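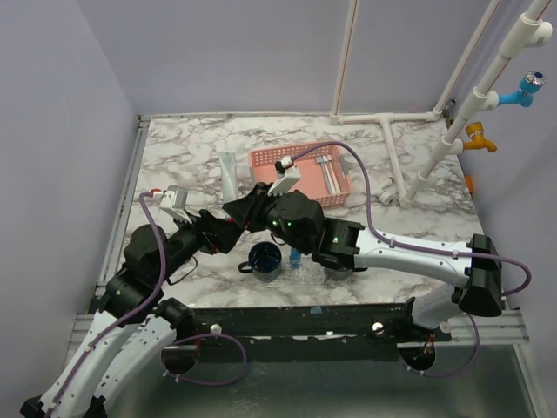
Two arms meeting over a marble-patterned tabletop.

Flollstead After Dark — folding map and audio walk
$19, ships flat in a card envelope

I love a town with a bad reputation. Flollstead has one of the best, and I've been going back every July for years, getting lost in the same lanes and hearing a different story about the drowned bell ringer from everyone I ask. This map is what came out of all those evenings (and a lot of blisters).

It covers the old town, the ferry landing and the path out to Bavwood, where the sanatorium used to be. Everything on it can be reached on foot. I've marked the spots where people say they've seen or heard something, plus benches, restrooms and the one bakery that stays open late, which you'll thank me for around the halfway point!

Maarten Goossens drew it by hand and he is wonderful at crooked chimneys. Čestmír Čierny recorded the audio, and his voice is so low that you may want headphones. Download the tracks before you go. The signal drops to nothing once you're past the mill.

What you get
Folding map, printed both sides, on paper that doesn't mind drizzle
Download code for four audio stories
49-page booklet with the longer versions, including the ones I don't believe

The booklet is where I let myself ramble. The Doležal house gets a whole chapter — three families left it in the same winter, or one family left it three times, depending on whose aunt you ask. I put in both. You can't go inside, as it's a private home now and the people in it are very patient, so please stay on the sidewalk and keep your voice down.

How long does it take?
Allow four hours if you stop for everything. I never finish it in one go myself. You can skip Bavwood and be back at the landing for the last ferry, but check the timetable at the dock and not online, where it's usually out of date.

Is it OK for kids?
Mine would have loved it at ten and hated it at six. The bell ringer story is sad more than scary. The Bavwood one is scary. There's a small moon next to the stories I'd save for grown-ups.

Do I need a flashlight?
Yes, a small one. The steps by the chapel are uneven.

If you already have my Stesaria map, this one folds the same way and fits in the same sleeve. Sleeves are sold separately, in green or black. The black is back in stock in July.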